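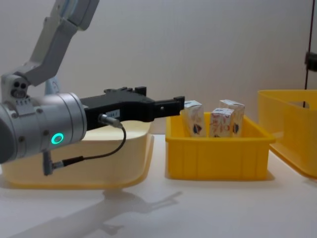
Eirini Stefanou, Achilleas Kouris, Dulce Tapia
Grusness Lab · Draft of 3/23/24

3. Collecting the demonstrations

3.1 Remote control or hands on the arm?

We started out sure that we'd teach the sorting task by hand, meaning one of us would grab the arm and walk it through each motion. I still like that method for a single arm. You feel the weight of the thing, you feel the contact, and a newcomer gets the idea in a minute or two. With two arms over one table it got awkward fast — I needed both hands for one gripper and Dulce had to lean across me to move the other. So we switched to remote control, with a pair of small leader arms that the operator holds and the big arms copy. We call the setup Aralar, after the folder it lived in.

The task itself is plain. Small cartons start in a yellow bin in the middle, with a cream bin on the left and another yellow one on the right (Figure 2). The operator gets a spoken instruction and moves the named item to the named bin, using whichever arm seems natural. 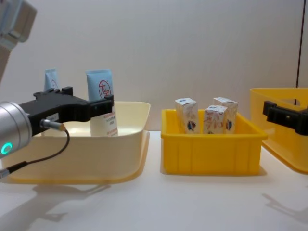

Figure 2. Both grippers at the work area, with upright tubes in the cream bin and three cartons in the middle one.

We recorded 1489 demonstrations and kept every one where the item ended up in the right place, even the ugly ones. Achilleas wanted to throw out anything with a second try at the grasp. I argued for leaving those in, and I'm glad I won, as the policy trained without them just froze after a miss (see Section 5). The middle bin gave our operators the most grief by far. The cartons stand close together, and to pinch one you have to slip a finger down beside it without shoving the one next door.

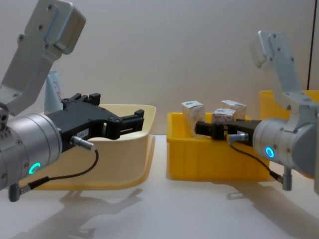
People got around that in different ways. Charalambos Bakalis came straight in from the side, low, and closed slowly. Areti Antoniadis liked to nudge a carton away from its neighbors first and then go for it, which took longer but dropped fewer. We didn't tell anybody which style to use, and I'd do it the same way again, though it does mean the data has two quite different answers to the same question mixed together. Section 4 gets into what that does to training.

One more thing about viewpoint. An operator standing behind the arms sees the far bins pretty well, but the grippers love to get in the way of whatever they're reaching for. We ended up asking people to park the idle arm off to its own side between moves, and the number of restarts per session fell from 68 to 55 once they had the habit. It's a small change and I wish we'd made it in March's first week, before half the recordings were done. 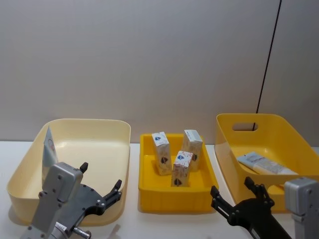 3.2 Training the operators

Every operator did 20 practice runs before we saved anything. We didn't score these. Eirini sat next to each person and talked them through the leader arms, mostly reminding them to ease off the grip — new people squeeze hard and the cartons dent. The practice runs aren't part of the data set.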